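Litter in Multcombe

Multcombe is a small market town on the lower Erex, known locally for its long-running efforts to deal with street litter. The town has 596 households within the old parish boundary, and its weekly market draws many more people than live there. Most of the waste picked up from its streets comes from food and drink bought and eaten outdoors.

Background

Until the railway reached the valley, household rubbish in Multcombe was burned in the grate, fed to pigs or dug into gardens. Ash and broken crockery were taken by cart to a pit at Dumwood, on the north side of the river. The pit was closed when it began to flood each winter, and a second tip was opened further up the slope. Parts of the old pit are still marked by a line of nettles beside the footpath to the weir.

The first public bins were iron baskets fixed to lamp posts in the market square. They had no lining and had to be lifted off and tipped by hand. Paper blew out of them in windy weather, and the parish council received regular complaints from shopkeepers on the east side of the square, where most of it settled. The baskets were taken down when the square was repaved. Two are kept in the store behind the library.

Bins and collection

The present street bins are enclosed and have a side opening. They are emptied each morning before the shops open, and again in the late afternoon on market days. Indoor bins in the covered market, the bus waiting room and the public toilets are smaller and take a loose plastic liner, which is knotted and carried out to the yard in Munro Lane.

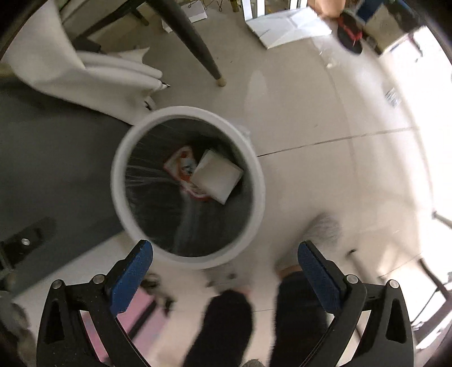
From the yard, waste is taken by lorry to the transfer station at Dumwood. There it is weighed and tipped into larger containers for the journey out of the valley. Glass is kept separate and has been since the bottle works at Erex Bridge offered to take it. The bottle works later closed, but the separate round was kept on under a different contract.

Garden waste is collected every second week from March to the end of November. Residents of the terraces above the church, where the lane is too narrow for the lorry, bring their sacks down to a fenced bay beside the steps. The bay was moved about 8 metres in order to clear the entrance to the allotments.

Takeaway packaging

Wrappers, cups and food boxes became a larger part of the town's litter after the bypass opened and several cafés on the old main road turned to takeaway trade. The Munro bakery was the first shop in the square to sell hot drinks to carry out. Others followed, and the benches by the river wall became a common place to eat at midday.

Takeaway cups are awkward to recycle. Most paper cups have a thin plastic layer on the inside, which ordinary paper mills cannot easily separate from the fibre. Lids are usually made of a different material from the cup and need to be taken off first. Dark plastics present a further difficulty, as the optical equipment used in many sorting plants does not pick them out well against a black conveyor belt. 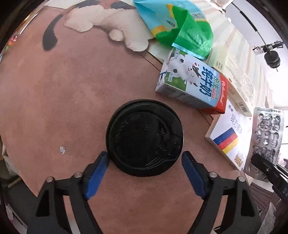
A cup return scheme was set up in Multcombe with 700 reusable cups shared between 5 cafés. Customers paid a small deposit and could hand the cup back at any of the shops taking part. Lids were left out of the scheme at first and continued to be thrown away. Disposable lids often carry moulded wording in the plastic itself, such as "CONTENTS HOT", and a black lid with raised lettering of this kind gives its warning without any printing. The lettering can be hard to read, being the same colour as the surface around it. A washable lid was added to the scheme later, in one size only.

Returns were highest in winter and fell in the summer months, when more of the cups were bought by walkers passing through on the river path. Cups were found as far away as the car park at Dumwood weir. A return box was put there, and is emptied by the same crew that clears the bins along the towpath.

Litter picks

An organised litter pick takes place each September, after the summer visitors have left and before the river rises. It starts at the market cross and follows both banks as far as the weir. Gloves and sacks are lent from the library. Items too large to carry are tied with tape and left for the lorry.

The reed beds below Erex Bridge are left out of the main pick. They are cleared from a flat-bottomed boat in February, outside the nesting season.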